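Speaker notes: What changes on the floor when the cleaning gets automated
Lasarcombe facilities day, afternoon session, 20 minutes plus questions

Opening (2 min)

Good afternoon. I run washroom and kitchen cleaning contracts at Bemance, and I have done the job myself, so most of what I say comes from the cleaner's side of the trolley. I am going to talk about the work first and the machines second.

Leave the next two slides up while I talk about basins.
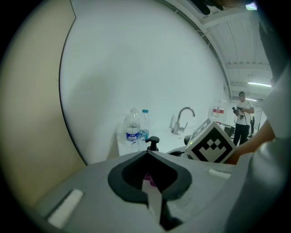
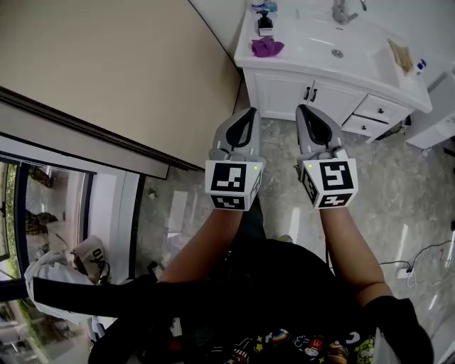

Slides 2 and 3: Hand-held grippers at the basins.

Slides 2 and 3 (4 min)

A basin area looks like one job on the rota. Ask the room how many would write it as a single line. Most will.

Point to the tap and the soap pump, they are in both slides. Each has to be moved or worked around, and every site keeps them in a different spot. A cleaner sorts that out without thinking. A machine has to be taught it, and the people who know how to do it are the people doing it now.

So the first change at work is that somebody's ordinary skill becomes material for training. Say this plainly. Staff work it out for themselves within a day, and they would sooner hear it from you.

Mention the grip. With two fingers on each hand you plan the order of things: bottle first, cloth second. People slow down a lot to begin with. Do not put them on a timed rota while they are learning.

Slide 4: What we bought (4 min)

We took two Marnus floor machines at the Lasarcombe site. They do corridors and the big open floors. They do not do basins, toilets, stairs or anything with a cable lying across it.

Before: 12 people on the evening shift.
Now: 12 people on the evening shift, with different tasks.

I will be asked about that, so answer it here. We have not cut posts. I can't promise the same for every contract and I won't pretend to. Two people asked to move to mornings and we agreed.

Slide 5: What the staff told us (5 min)

We sat down with the shift after 6 weeks. Main points, in the order they came up:

Less walking. Backs and knees are better, mainly for those who had the long corridor.

More detail work. Basins, taps, handles and mirrors now fill most of the shift. Some like it. Others miss the floor work, when they could put the radio on and be left alone.

Rescue calls. The machine stops at a chair leg and someone has to go and free it. We had not put this in anyone's hours. It is in there now.

Pay. If you mind a machine you have a new duty, and they wanted that written down. We used the Šťastný grading sheet, which has a line for equipment, and moved four people up a grade. (If asked for the sheet: see me at the break, I have paper copies.)

Slide 6: Things I would do differently (3 min)

Tell the night security desk before the machines arrive. We forgot.

Train everyone on the shift. We trained three, then two of them were off the same Saturday.

Agree in writing what any recording is used for, who keeps it and how a person can say no. Ours was a single page. Read it out loud with the team, because several will not read it at home.

Slide 7: Close (2 min)

Leave the contact slide up. Take questions on cost last or they will eat the whole slot. Microphone goes back to the front desk, the next speaker needs it.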